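Jurkus Bench Notes
@jurkusbench

Spent most of July swapping fingers on the same arm to see which pair we keep. Posting the results as a thread in case anyone else is choosing between the same two.

1/ The two sets are the Platulbridge tapered jaws and the Iyer ribbed fingers. Both bolt to our parallel gripper with the same four screws. Changing over takes a few minutes, plus a recalibration of the wrist camera.

2/ Test is simple. One small light object on the grey mat, arm comes down, closes, lifts, holds for a count of five, puts it back. 30 picks per object per set of fingers. A drop during the hold counts as a miss.

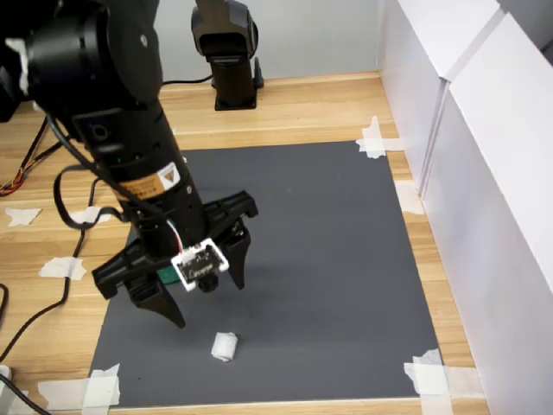 Unrolled thread · 2 min read

3/ Jaws fully open before the descent. We used to open them on the way down to save time and it knocked light things over. Opening first costs us 144 ms a cycle on our controller and I've stopped caring about it.

4/ The mat has to stay put or the numbers mean nothing. Masking tape on the corners works and comes off clean. We tried double-sided and it took us most of an afternoon to get the residue off the table.

5/ Small soft white cylinders: no real difference between the two sets. Both squash it a bit and both hold it. If all you pick up is soft stuff, buy whichever is cheaper.

6/ Hard things with flat facets are where they split. The tapered jaws only meet the part near the tip, so if the facets aren't parallel it turns as you lift. The ribbed ones give you more contact and it turns less.

7/ Next we put the object inside an upturned lid. The rim means the fingers can't come in low from the side, so the approach has to be steeper. I expected the narrow tips to win this easily.
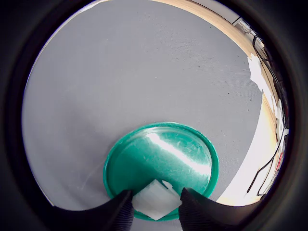
They did win, but only on getting in. Once in, the ribbed fingers dropped fewer pieces on the lift. I'd still take the tapered ones for anything hard up against the rim, where the wider fingers foul on it before they close.

8/ Shiny plastic is a nuisance for the camera. A streak of glare across a lid can hide the edge of a pale part completely. Dropping the exposure helped more than moving the lights did. We haven't tried a polariser yet.

9/ Wide lens on the wrist vs narrow: keeping the wide one. You lose detail at the edges but you can see both fingertips and the part right up to contact. The narrow one lost the part for the last bit of the descent.

10/ Controller is the Erkinau one, stock firmware. Grip force set to 80 in their software, which is their own scale and not newtons, so don't copy it across to something else. We logged 1255 picks in all, counting the ones we threw out after the calibration slipped.

11/ Where we've ended up: Iyer ribbed for general use, Platulbridge in the drawer for tight spots. If the ribs wear smooth I'll say so here. Up to now they look the same as when we fitted them.

12/ A couple of people asked about suction. We have a cup but no decent pump, so that's a separate thread once one turns up.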